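Ticket: Wireless mouse drops out at the craft room bench
Product: Vusanell wireless mouse, USB receiver
Site: Todgate workshop, back room
Status: Closed
Priority: Low

Problem as reported
The pointer freezes or jumps when the mouse is used at the back room bench. It lasts a few seconds, then the pointer comes back where it should be. Clicks made during the freeze are lost. The same mouse works without trouble at the front desk. The user needs it for the Jumullow pattern software, where a lost click in the middle of a line means doing the line again.

Setup
Desktop PC under the bench, running Jumullow and a browser. Receiver plugged into a rear USB port. External backup drive plugged into the port next to it. Router is the Pastor model, on the wall shelf behind the PC. The keyboard is wired and has never shown the problem.

Wednesday, 9:15 am
Changed the battery. Cleaned the battery contacts with a dry cloth. Cleaned the sensor window on the underside. Turned the mouse off and on. The pointer froze again within the first few minutes of use. Battery ruled out.

Wednesday, 9:40 am
Checked power settings in Device Manager. "Allow the computer to turn off this device to save power" was ticked on two of the USB hubs. Unticked both and restarted. Also turned off USB selective suspend in the power plan. The long freeze after the PC has been idle is gone, but the short ones during use are still there. Leaving these settings off anyway.

Wednesday, 10:20 am
Removed the mouse from Device Manager and let Windows install it again. No change. Tried the receiver in the other rear port. No change, possibly a little worse. That port is even closer to the backup drive.

Wednesday, 11:05 am
User asked if the blue table could be the cause. Some optical mice do badly on glossy or very even surfaces, so it was worth a check. Ran the mouse on the bare top, then on a sheet of plain paper, then on a cloth mat. Same freezes on all three. A surface problem normally shows as jitter or drift while the mouse is moving, and this is a full stop in the pointer. Surface ruled out.
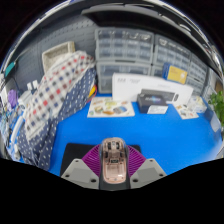
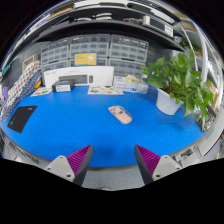
Blue table, back room. The mouse is in the second photo.

Wednesday, 1:30 pm
Tested distance. Held the mouse next to the rear of the PC and moved it against a book for 15 minutes. No freezes. Went back to the bench top and the freezes returned. So the signal from the mouse is reaching the receiver badly from the bench, with the metal case of the PC in the way.

Wednesday, 1:55 pm
Unplugged the backup drive and left the receiver where it was. Freezes dropped from constant to rare. This fits a known issue. USB 3 drives and their cables can give off noise in the 2.4 GHz band while they are moving data, and the mouse uses the same band. The nightly backup had failed and was retrying during the day, so the drive was busy for most of working hours. User had not noticed the failed backup.

Wednesday, 2:30 pm
Backup log shows the job stopping at a file with a path that is too long, inside an old Jumullow export folder. User agreed the folder could go. Deleted it and ran the backup by hand. It finished with no errors. Moved the schedule to after closing.

Wednesday, 3:10 pm
Fitted a 3 foot USB extension cable and ran the receiver up to the back edge of the bench, held with a cable clip. Plugged the backup drive back in on the far side of the PC. Started a large file copy to the drive on purpose and used the mouse in Jumullow during the copy. No freezes.

Router
Did not change anything on the Pastor router in the end. It was set to pick its own 2.4 GHz channel. If the problem comes back, fix it to channel 1 or 11 and test both. The PC is on a network cable, so this will not affect it, but the phones may drop for a minute.

Cause
Weak signal path from bench to receiver, plus noise from the backup drive right beside it. The USB power settings were a separate fault that looked like the same one.

Parts used
One USB extension cable, from stock. One adhesive cable clip.

Follow-up
User reports no freezes after a full week. Asked if the same cable would help at the front desk. Not needed – the receiver there is in a front port with a clear line to the mouse. Ticket closed. Reopen under the same number if it returns.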